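Home | Courses | Reading list | Screenings | Contact

Category: Lecture notes / Animation and Fan Culture

Reading time: 4 min

Week 5. How an anime series builds a room

Last week we spoke about openings and endings. Today the subject is the background, by which I mean all the painted places where the characters live, eat and wait for the bus. Students often tell me they did not look at the backgrounds at all. For this week please look at them first, and follow the plot later.

Our main case is Gireo, the series about two sisters who run a night bakery in the port town of Estutstead. If you did not watch the first 2 episodes yet, please do it before the seminar. The fans of this show are very loyal, and a large part of their discussion is about the bakery itself: where is the oven, which door goes to the yard, why the stairs seem to change side in episode one.

1. The setting sheet

Before the animators start, the art department draws each place from several angles. These drawings are called setting sheets. They tell everybody on the team how high the counter is and where the light comes from. When a sheet is missing, two animators will draw two different kitchens, and the audience will feel it even if they cannot say what is wrong.

A television series reuses its places many times. The bakery in Gireo is seen in every episode, so the studio could spend more work on it. The police station is seen once and has almost no furniture.
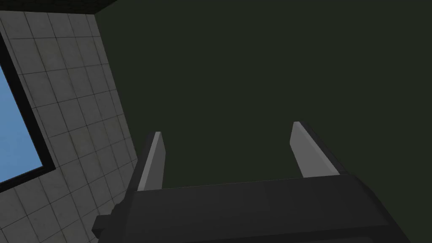
Department of Screen and Media Studies

2. Painted or built

In older series the background was painted on paper with poster color. Now many studios first build the room in a 3D program, choose the camera position, and then paint over the result. The benefit is that perspective stays correct when the camera turns. The danger is that all rooms begin to look equally clean. In Gireo the painters put back small errors by hand, for example flour on the floor and a shelf that is not straight.

Compare this with Nellier, which we watched in May with the other group. There the 3D corridors are left without paint, and the cold effect fits a story about a boarding school. I do not say one method is better. I ask you to say what each method does to the mood.

3. The fans and the map

After the first season, fans of Gireo made a floor plan of the bakery and shared it on the Panasiuk forum. The thread has 1158 replies, and I recommend reading at least the first pages. Notice how people argue. They give episode and minute, they compare screenshots, and they correct each other mostly in a polite way. This is close reading, the same skill we practice here.

Notice also who is not satisfied with the plan. Several members prefer that the upper floor stays unknown, and they write stories which happen there.

Terms to know

Setting sheet, layout, background art, establishing shot, continuity error, fan map.

Homework

Choose one room from Gireo or Nellier that appears in two or more scenes. Write 500 words on what stays the same and what changes between the scenes. Please give the episode and the minute for each claim. Do not retell the story, I know it already.

The screening of episodes three and four is on Saturday in the small hall. The reader for this week is at shelf mark 2930 in the library and cannot be taken home.

Previous: Week 4 | Next: Week 6 | Back to top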